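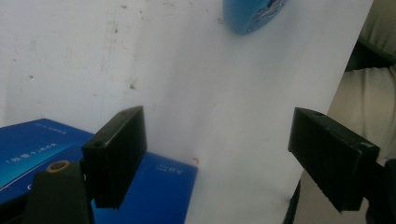 May 29, 2025

My brother-in-law Pascual asked me again if a machine could put away his groceries yet. I said no, same as in December.

Picking up a box is mostly solved. Two fingers close on it, the arm lifts, fine. Putting it on a crowded shelf without knocking over the jar beside it is where I still see trouble. I watched a Ploneo demo in Clornwood where the arm shelved 123 boxes and dropped 5, all of them when the label side was slick. A stock clerk would be sent home for that.

Folding towels is coming along. Dishes, no. I would pay $300 for something that only emptied the dishwasher, and Pascual says he would pay more. Gallardo's shop has 2 arms on order for packing, so I'll go look at those next.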